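How to Wash and Dry a Duvet Cover Without Shrinking It

Mar 15, 2020
By Pentti Salminen

A cotton duvet cover can lose a few inches in its first hot wash, and after that the duvet bunches up inside it. The steps below work for plain cotton and for cotton blends.

Before you start

Read the care label. If it gives a maximum temperature, stay under it. Measure the cover along one side and write the number down so you can compare it later.

Take the duvet out and turn the cover inside out. Shake the corners over a trash can, as lint collects there. Close the buttons or the zipper. An open cover will swallow everything else in the drum.

Washing

1. Wash the cover by itself or with one sheet. A full-size cover needs room to move.
2. Use cool or warm water and a mild liquid detergent. Half the usual amount is enough for a cover that isn't badly soiled.
3. Pick a gentle cycle. If your machine lets you set the spin, keep it under 1000 rpm. Faster spins set hard creases along the seams.
4. Add a second rinse if anyone in the house has sensitive skin.

Treat stains before the wash. Dab on a little detergent, leave it for 7 minutes, and rinse from the back of the fabric. 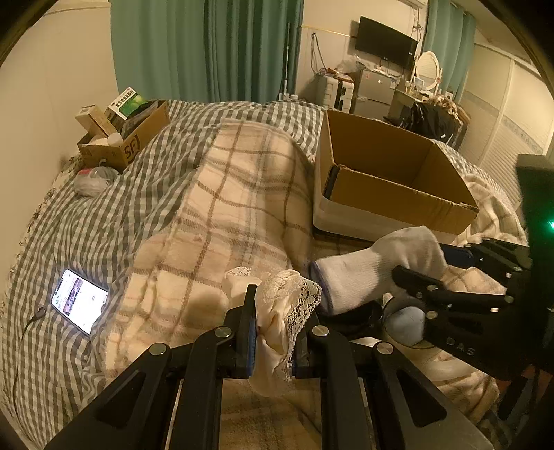 Checked and striped covers need one more step. Woven patterns show it when the fabric dries crooked, so pull the cover square while it is damp. Hold two opposite corners and tug, then do the other two. Smooth the seams with your hands.

Drying

Line drying is safest. Fold the cover over the line at its middle and peg it in 4 places. Indoors, spread it across two chairs and turn it once.

If you use a dryer, choose low heat and stop while the seams still feel slightly damp. Let the cover finish in the air for an hour. High heat does most of the shrinking.

Putting it back on

Measure the same side again. A small loss can often be stretched out while the cover is damp. Once it is dry, iron it on the inside with a warm iron, then tie or clip the duvet into the corners and button the bottom.

Related

How to Get Yellow Marks Out of Pillowcases
Storing Winter Bedding in April
How Often Should You Wash a Mattress Pad?
Folding a Fitted Sheet, by Amedeo Melis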